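Speaker notes: moving the Stirkus records to the new server
Regional users' meeting, November 12, 2022

**Opening (2 minutes)**

Thank the hosts. Ask who still has the old Bestik client on their machine. Most hands will go up. Tell them they can keep it installed until February, but it will only open records as read-only after the move.

Say what the talk covers: what is moving, how to check your own records before the move, and what to do when the import report shows errors. Passwords and accounts are in the handout, so don't spend time on them.

**What is moving**

- All site records, including closed ones
- Attachments under 300 MB
- Saved searches, but only the shared ones
- User notes

Private saved searches stay behind. Users have to write them down or export them from the Tools menu before the cutoff. Repeat this, people missed it at the last meeting.

The server is called Miltar. The address is on the handout. It replaces both the old office server and the backup machine at the Hyvönen site.

**The test run**

We ran a full import on a copy of the data. It brought up 1,303 warnings. Nearly all of them were date fields typed in as free text, for example "spring" or "see file." The importer leaves those fields blank and copies the old text into the notes box, so the text is kept but you can't sort by it.

Eight records failed outright. All eight had a slash in the record name. Rename those before the move. Use a hyphen.

*Pause for questions on the test run. If there are none, go on to the checks.*
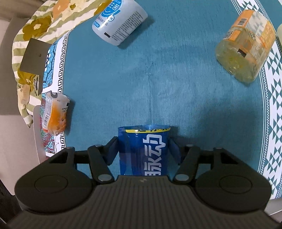 **Can I keep entering data while the import is running?**

Wait until the import has finished. Anything saved to the old server after the import starts will not be copied, and you would have to type it in again on Miltar.

**Checks before the move**

Go slowly here, people will be writing.

1. Open the record list and sort by name.
2. Look for slashes and rename those records.
3. Run the date report. It is under Reports, then Fields.
4. Fix the dates you can. Leave the ones you don't know.
5. Export your private searches.
6. Log out on every machine you use, including the laptop at home.

Step 6 matters for offline users. A laptop holding unsent changes has to connect and sync once before the cutoff. The sync icon should be green. If it stays gray, call the help line and don't reinstall. Reinstalling wipes the unsent changes.

**After the move**

Each site gets an import report by email. Errors come first, then warnings. Errors need a reply to us with the record number. Warnings can be fixed locally whenever there is time.

The screens look the same apart from the search box, now at the top left. Printing goes through the browser. Label printers need the new driver, and the link is on the back of the handout.

**If time is short**

Skip the printing part and go straight to the help line hours. Leave the address slide up while people pack.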